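Berwyn Samuel has repaired household goods in the same two rooms in Hopkin since he left trade school. He does lamps, fans, kitchen scales and the odd music box. When I visited on a Monday morning he was trying to open a Vollell desk fan whose owner had been told to throw it out.

"The motor is fine," he said. "The oil has gone to glue. If I can get in without breaking the shell, she has a fan again by lunch."

Getting in is the trouble. Samuel says most of what he turns away could be fixed if it could be opened. Older goods used screws. A lot of newer ones are glued, welded or snapped together with tabs that break the first time they are pried.

He keeps a notebook of every job. Last year's ran to 134 entries, and he marked almost half of them with a small "c" for case, meaning that opening the thing took longer than the repair.

"People think I charge for the part," he said. "The part is a spring. They are paying for the hour I spent looking for the seam."

Samuel teaches an evening class at the library. The first session is all about fasteners, and he spends a good deal of it on pins and rivets, which he says beginners misread. A screw is an invitation to open something. A pin may be one too, or it may have been set for good, and the only way to learn the difference is to look closely at both ends before picking up a punch.
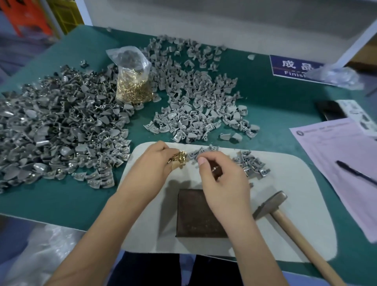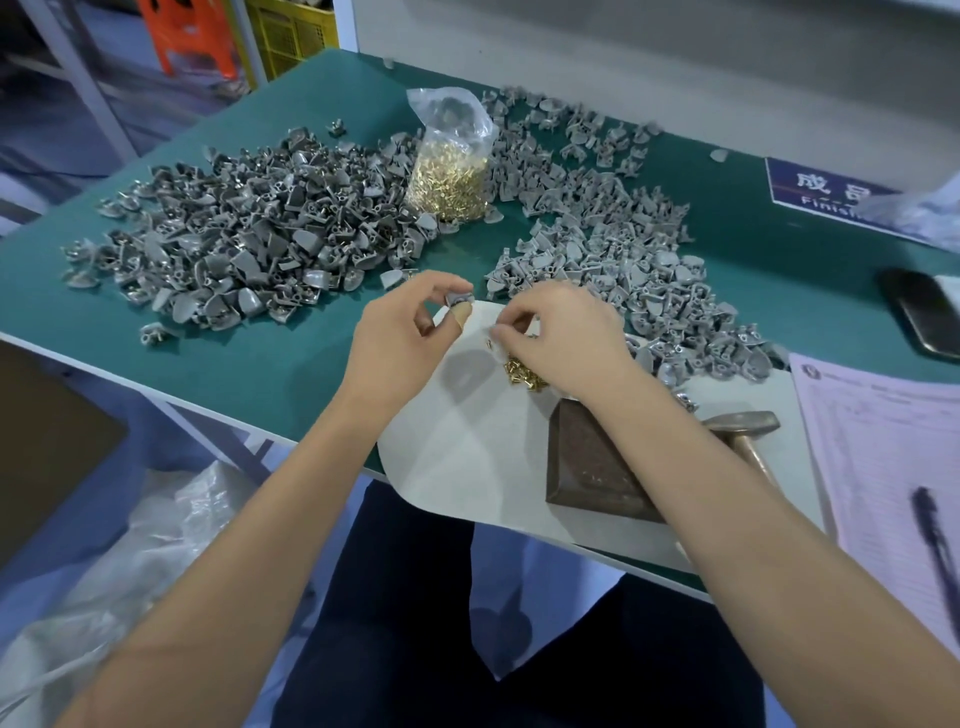
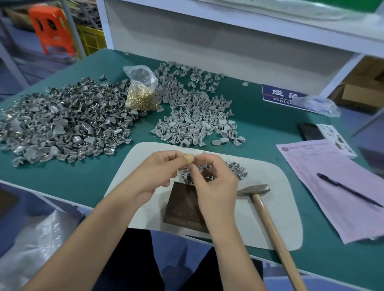
Brass pins and small gray plastic parts at the bench.

Vol. 8, No. 2

I asked whether he blames the manufacturers. He took a while to answer.

"Some of them. Glue is quick. I understand why they use it. But I had a Clornura kitchen scale in here with four screws on the bottom and a drawing of the insides under the battery lid. Somebody sat in a meeting and argued for that drawing. I would like to shake that person's hand."

Nassoro Wanyama took the library class two winters ago and now works at the shop three afternoons a week. He handles the toys and small appliances, and he is more optimistic than his teacher.

"Customers ask before they buy now," Wanyama said. "They bring in a leaflet and say, can you fix this one if it goes? They never used to do that."

He would like to see a parts list in every box. Samuel would settle for a label telling you where the screws are. They disagree about spare parts as well. Wanyama wants to make replacements for anything that is no longer sold, while Samuel prefers to take them from dead machines, which fill a wall of drawers in the back room. The drawers are labeled by year of arrival, and only he can find anything in them.

The shop does not advertise. Work comes by word of mouth and from the Britarard hardware store across the street, which sends people over when it has nothing left to sell them.

By noon the fan was open. One tab had snapped. Samuel put it in an envelope, wrote the customer's name on it and went to look for the glue.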